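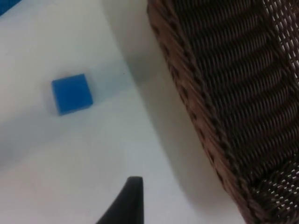 Der blaue Würfel, daneben der Korb.

Ein paar Dinge noch, dann war der Tisch leer. Dann die Schlüssel, dann weg. Der Wagen stand unten im Halteverbot, Warnblinker an, und Rafia hatte dem Mann von Wilter zehn Minuten versprochen. Davon waren sieben um.

Sie rannte durch den Flur. Bad: nichts. Küche: nichts, doch, ein Teelöffel. In die Manteltasche damit. Auf dem Fensterbrett die Mappe mit der Abrechnung von Tendgate, 281 Euro Nachzahlung, ausgerechnet heute. Auch in die Manteltasche, geknickt. Egal.

Zurück ins Zimmer. Korb unter den Arm. Den Würfel liegen lassen?

Der war vom Kleinen. Gewesen. Im Februar hatte er noch Türme gebaut, abends, wenn er längst schlafen sollte, und jeder Turm hieß Daraston, und jeder Turm fiel um. Dann das Geschrei. Dann nochmal von vorn. Jetzt wohnte er bei seinem Vater, hatte ein Hochbett und wollte keine Klötze mehr. Sagte er am Telefon. Klötze sind für Babys, Mama.

Hundert Mal hatte sie barfuß auf so ein Ding getreten. Hundert Mal geflucht.

Unten hupte es. Kurz, dann lang.

Ja doch! Sie stellte den Korb wieder hin, hob ihn wieder auf, wusste nicht wohin mit den Händen. Karton 141 stand auf der Liste, das war der letzte, der war schon zu - zweimal geklebt, natürlich. Wer nummeriert den überhaupt bis 141 in einer Dreizimmerwohnung. Sie halt. Sie hatte bei 100 angefangen, damit es nach mehr aussah.

Schritte im Treppenhaus. Schwer, nicht eilig. Sie griff nach dem Blau, zu schnell, stieß mit dem Handrücken dagegen.
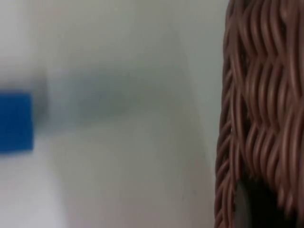

Lassen Sie den bloß nicht hier, sagte Qureshi von der Tür her, meine Tochter sucht heute noch nach ihrem, und die ist dreißig.

Rafia antwortete nicht. Kniete schon, tastete unter der Heizung herum, Staub, eine Büroklammer, da. Sie hatte ihn.

Passt der noch in den Korb, fragte er.

Der passt, sagte sie und steckte ihn in die Manteltasche, zum Löffel. Dann nahm sie den Korb und ging vor ihm die Treppe runter, zu schnell, die Tür noch offfen.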